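Faux stems for summer centerpieces – what's your mix?

Gedatbridge Home & Table Forum > Centerpieces

porchlight_dee
May is here and I'm already planning tables for my sister's anniversary party! I have 15 tables and a budget of 325 dollars, so it's going to be faux. I keep going back and forth on red roses with pale blue hydrangeas. Too much contrast, or just enough?

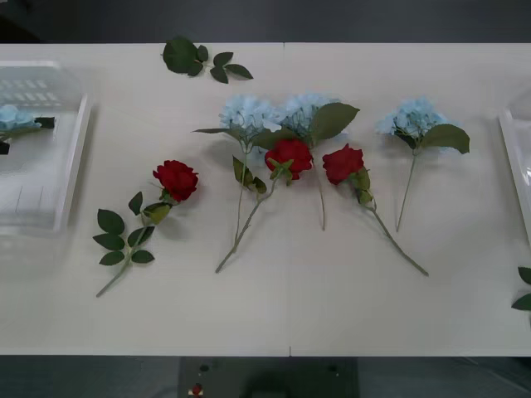

My other worry is height. I want people to see each other across the table, so I'm leaning toward low bowls and short stems.

bremon_mum
Just enough! I did almost the same thing in cream pitchers and people kept leaning in to sniff them, ha. Go heavy on the blue and let one rose do the shouting.
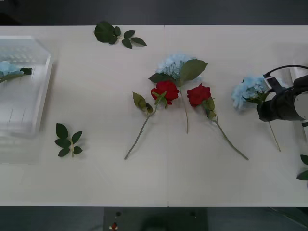

And bend your wires before you cut anything – you can always go shorter later.

gallardo77
I'd skip the red. With blue it says Fourth of July to me, and an anniversary deserves something softer. Blush or peach would be gorgeous.

porchlight_dee
Oh no, now I can't unsee the fireworks! But red roses were in her wedding bouquet, so they're staying. Could more green calm it down?

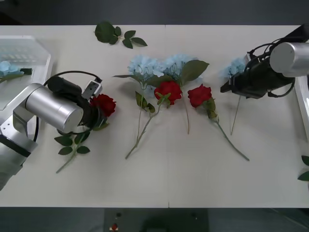 Colton thinks green fixes everything, and he'd tuck the leaves in low around the rim so the bowl looks full with fewer blooms. He also says to steam the petals first, which I have never once bothered to do.

bremon_mum
Steam is great on fabric petals! Keep it away from anything glued, though. I lost a whole peony that way. 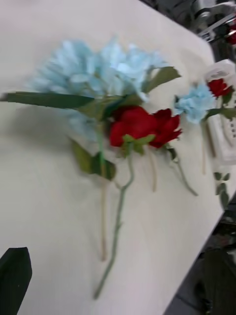 Nandini Krishnan
Moderator, Centerpieces

Love this thread! I'm with Dee on the red, sorry gallardo77. Try a deeper, wine-colored rose if you can find one, and make one full bowl before you buy for all the tables. I once ordered 50 stems off a tiny swatch and they were practically orange.

gallardo77
OK, wine I could live with. Still voting peach.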